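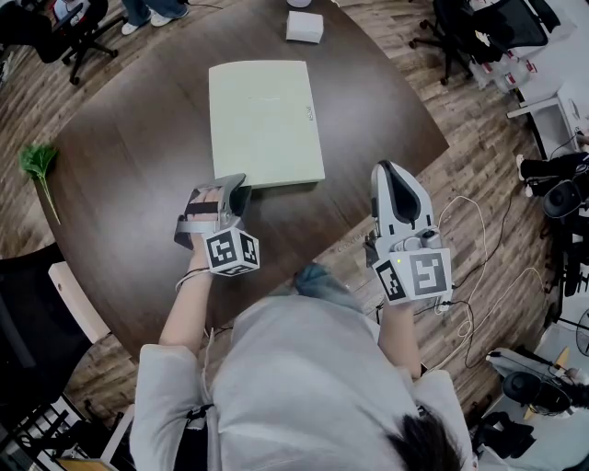 The Big Table at Sakine: Your Questions

We get so many messages about the table (and the greens, and the chairs!) that it was time to put the answers in one place. If yours is missing, write to Gianni Serra at the front desk and he'll add it.

What is the Big Table?

It's the large dark brown wooden table in the main room, and it's the best thing we own. Members use it to pack boxes, sort supplies, trade vegetables, spread out drawings and eat lunch, sometimes all before noon. The long edges look as if they curve a little, so people end up angled toward each other and start talking. I love that about it.

Do I have to book it?

For an hour or less, no. Come in, find a clear stretch and get going. If you need the whole surface, write your name and the time on the sheet by the door. Big packing jobs are easiest before 10 a.m., when you can leave things laid out without someone's sandwich landing on them.

Can I leave a box on it overnight?

Please don't, even a small one. Small boxes breed! Anything still out at closing goes on the shelf in the adjoining room, with a sticky note saying what day we moved it. Flat boxes go on the bottom of the stack and little ones on top. After two weeks we ask around, and then it goes to the giveaway shelf.

How do I pack something flat and wide?

Lay the box down flat and keep it well back from the edge, with the short side facing you. You can reach both corners that way, and you won't be leaning on the lid while you tape. Keep smaller boxes beyond the far corner where your elbows won't find them. Brown paper and tape are in the Apaza drawers, which are the ones with the sticky handles (a little lift, then pull).

Why are there vegetables?

The Gasach share! A group of us splits a weekly order of greens from a grower outside Leltport, and the table is where it gets divided up. We're at 17 households now and there's room for more. From May on it's mostly leaves: chard, kale, lettuce, whatever came up well. Bring your own bag.

Where do the greens go while people are working?

At the end of the table, away from paper and cardboard. Leaves can hang over the edge if the bunch is big, that's fine, but stems go inward so the whole thing doesn't slide off when someone walks by. Shake the water off over the sink first. Damp cardboard is a sad business and we've had plenty of it.

What do I wipe the table with?

A barely damp cloth, then a dry one. The satin finish cleans up beautifully and shows every ring if you skip the second cloth. No sprays, please. If you spot a mark that won't lift, tell Gianni and leave it alone. He has a tin of something and enjoys using it far too much.

What's the rest of the room like? 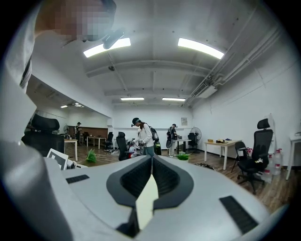
Bright and easy to move around in. The ceiling is white and the fluorescent lights are good for color matching or reading tiny print on a label. The wide opening leads through to the second room, where the brick is, and the light in there is softer if you want a break from the main space. There's air conditioning up on the wall too. If you run cold, bring a layer and sit on the other side.

Can I take any chair?

Yes! They're all shared, including the black mesh one with the tall back that everybody wants. They roll, so they wander, and by late afternoon they can be anywhere. Before you leave, push yours back to a desk or tuck it near the wall. Keep the path to the opening clear, as people come through with their arms full.

Do chairs go at the Big Table?

For lunch, sure. For packing and sorting, most of us stand. You get a better reach and you can work your way along the side as you go. Roll the chairs well back first, and lift them over the uneven floorboards if a wheel catches.

Where do bags and jackets go?

Keep them on if you're popping in, otherwise use the hooks. The one place we ask you to avoid is the tabletop. A backpack takes up a whole person's worth of table.

Can I bring a friend?

Please do. Sign them in at the desk, suite 822, and show them where the cloths are.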